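Tue 25 August

Zoment gripper kit, trial notes, second week. Continuing on from the page with the wiring sketch.

Fenley's quote finally came through and it is 3,263 per hand, fingers and pads included, controller not included. The June price sheet said 3,000 and I had that number in the budget request, so somebody is going to have to go back upstairs. I asked what changed. The answer was "updated pad compound." The pads we were sent have the same part code as the ones on the old sheet, so either the code doesn't track the compound or we are paying more for the same rubber. Asked again in writing. No reply as of lunch.

What the brochure claims, for the record: picks "any everyday carton" with no tuning, pads good for a full season, finger swap in under a minute, self-centering on objects that are off to one side.

What I have so far:

- Finger swap. Took me much longer than a minute the first time and I wasn't rushing. Getting the screws out is easy. Getting the linkage to line up again is the part the video skips. I got faster, but I also had a decent bench and good light and no line stopped behind me.
- Cartons. Fresh ones with square corners are fine. I have no complaint there. Once a box has been opened and re-taped the sides bow, and the fingers close on the bow, and the box turns as it comes up. Lost 2 that way this morning, both caught before they hit the floor.
- Self-centering. Works if the box is light enough to slide. With a full one it just pushes and then faults out. Calling that self-centering is generous. The box is doing the centering.
- Pad wear. Can't say yet. Anyone who says they can after this short a trial is selling something.

Also the wrist camera. Fenley talks about it as if it sees everything, and for the approach it is okay, but with the hand open the fingers take up a big piece of the lower view. A carton sitting off to the right ends up partly behind the right finger, and that is exactly the case where you would want the picture to help you. 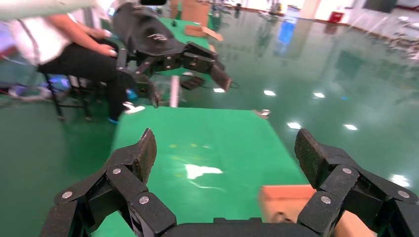
Kolev read the draft of this over my shoulder and said I was being hard on the camera, that every wrist mount has this problem and the Drerkmont unit we had on loan was worse, and that the fix is to open the fingers less on approach and go wide only for the last bit. Fair, and I'll try it. But that is tuning, and the brochure says no tuning. If we have to write our own approach for each carton size then the comparison with the cheaper hand changes, and I want that in the write-up.

Drerkmont, since it came up: their support answered the same day every time I wrote. The hand itself was slow and the cable exit was in a stupid place. I would still like to see the two tried on the same boxes on the same day before anyone signs. So far all the comparisons have been from memory, mine included.

Service contract. Fenley wants a yearly fee that covers "inspection and consumables." Read the second page: pads are a consumable, linkages are a wear part, and wear parts are extra. I don't see what is left to inspect for free. Ask them to list it item by item.

To do:

- 3 runs with re-taped cartons at the narrower opening, same box each time
- weigh the full cartons, stop guessing
- mark one pad with paint pen at the corner so we can see wear later
- chase the pad code question
- find out whether the controller from the old cell will talk to this one. Fenley says yes. Want to see it do it.

Not recommending a purchase at this point. Not sending it back yet either. Trial clock runs whether we use the thing or not, so whoever has the bench in the morning please start with the re-taped boxes and write down every fault code, including the ones that clear themselves.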